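September 28, 2020
Bedroom set, folding and placing cloth, handheld grippers

Started the bedroom block this morning. The plan from June called for 910 clips across all the soft goods tasks, and we are at 412 good ones, so this room has to carry a fair share of what is left. Same pair of handhelds as last week, head camera on, green sheet on the bed. I left the creases in the sheet on purpose. The last model got confused by wrinkles and I want plenty of them in the data.

First task is the blue cloth, folded and set down near the headboard end. 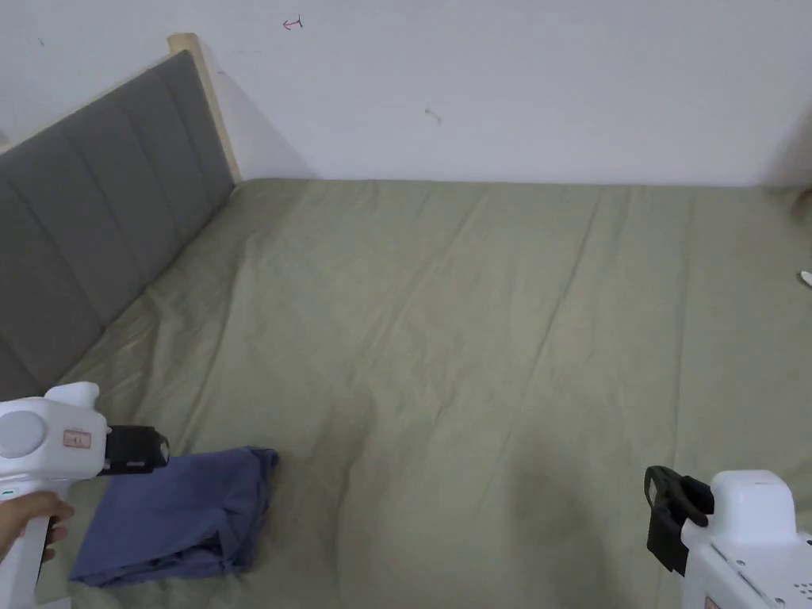
Kept each clip short and went back to the start pose in between. Timothée Tessier went through the first batch at lunch and threw out 12, mostly for starting to move before the record tone. My fault, I was rushing. He also wants the start pose of the hands to vary more – a bit higher, a bit wider – or the policy will learn the pose and ignore the cloth.

After lunch, the harder one: crumpled cloth, two-handed pickup by the corners. Both grippers have to close at nearly the same time and I still tend to lead with the right.

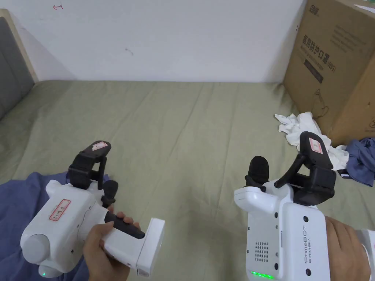
Uploads to the Metska folder stalled at clip 707 in the running index. Restarted the sync and it picked up again, but the checksums need a look before anyone trains on this batch.

To do:
Write the start pose ranges into the task sheet
Relabel the morning clips as "fold" (saved under "place" by mistake)
Ask Fujimoto for spare finger pads
Redo the 12 rejected clips before changing the sheet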